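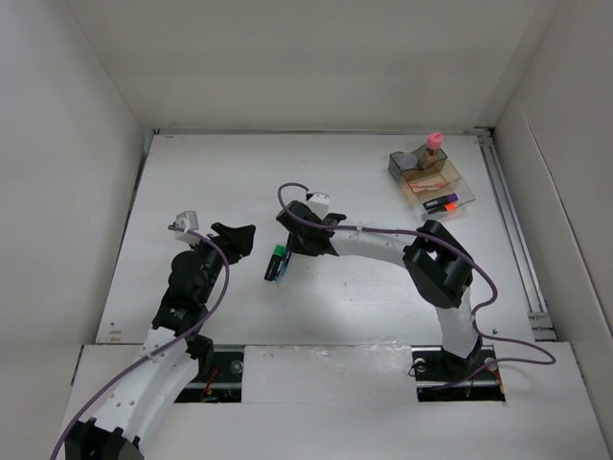

Robot Learning Lab, Unit 7: Demonstration by Teleoperation
Instructor: Marjan Rashti. Lab sections: Shahab Babaei, Manon Kowalchuk

7.1 Two ways to demonstrate

In kinesthetic teaching the operator holds the arm and moves it through the task. Joint angles are read from the encoders. The operator's hands end up in the camera images, and guiding two arms at once is awkward for one person.

In teleoperation the operator moves a leader arm and the follower copies its joint positions. The operator stays out of the workspace, so the images recorded during a demonstration resemble those the policy will receive at run time. The cost is contact feel. On the Skurau leaders there is no force feedback, and operators tend to squeeze too hard at first.

7.2 What is recorded

Each time step stores the follower joint positions, the commanded positions from the leader, the gripper openings and the images from the wrist cameras and the fixed camera. Use the commanded positions as the action label. When a finger presses on a marker, the commanded and measured openings differ, and that difference carries the grip force – train on measured openings and the policy will hold too loosely.

7.3 Task: sorting writing tools

Markers lying on the table go into the tray of the desk organizer. One arm picks; the other stays clear unless a handover is needed. Points to watch:

Markers lying side by side. Separate them with a fingertip before closing the gripper.
Occlusion. A wrist can hide the marker from the fixed camera. Approach so that the colored cap stays in view of at least one camera.
Cable slack. Check the full range of wrist rotation before the first episode.
Pauses. Hesitation of more than 2 seconds is learned as part of the task. Discard the episode.

7.4 Assignment

Record 40 episodes per pair, changing the starting layout every 8 episodes. Log discarded episodes with a reason. Submit to Nima Soltani by 23 June 2023.

Reading: Vellholm notes, section 2, on action chunking.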